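July
By Wiebke Petersen
4 min read

Progress on the Jilosholm tapes, second period. Writing this between transfers so excuse the shorthand.

Where we are: 11 reels baked and transferred, 6 of those fully cleaned up and sequenced. The rest are rough but listenable. We said in the application that we'd have the whole Stirard session done by now and we don't. Two reels had the wrong speed written on the box, and we lost most of a week on that before the organ player's daughter told us what key the songs were in.

The good news is the music. The Stirard session is better than the bootleg ever let on. Real bass on it, for one. The choir was recorded in the same room as the horns and you can hear them leaning into each other on the slow numbers. Side two has an eight minute version of the closing song with a long organ break that was chopped out of the single. We want to keep it whole on the LP, even if it pushes the side length. Cutting engineer has been asked, no answer yet.

Iyamu material – less good. Heavy print-through on the quiet intros, and one vocal take has a dropout right on the first line. We have a safety copy of it but it's a generation down and dull on top. Plan is to patch the one line and leave the rest alone. Will send both versions so you can hear the diffrence.
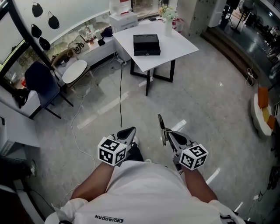
Jindidholm came back on the rough mixes, mostly happy. Their note said the tambourine is far too loud on the opener, that the hiss should stay where it is because taking it out killed the room, and could we please not fade the last chorus. Agreed on all three. The tambourine is on the same track as the handclaps, so it'll be a compromise.

Rights: signed letters from both singers' families. Still waiting on the publisher for two songs, chased again this morning. If they don't come through we drop them and the running order gets reshuffled, I have a version ready.

Sleeve notes – first draft in, too long, being cut. Lyrics transcribed except for one verse that three of us hear three different ways.

Pressing stays at 400 copies. Test pressings get ordered once the side lengths are settled. Budget is ok apart from tape baking, which went over becuase of the extra reels. Covered it from the design line. Sheet attached.

Next: finish Iyamu, lock the sequence, get masters out. Need a yes or no from you on the gatefold before we brief the printer.

W.P.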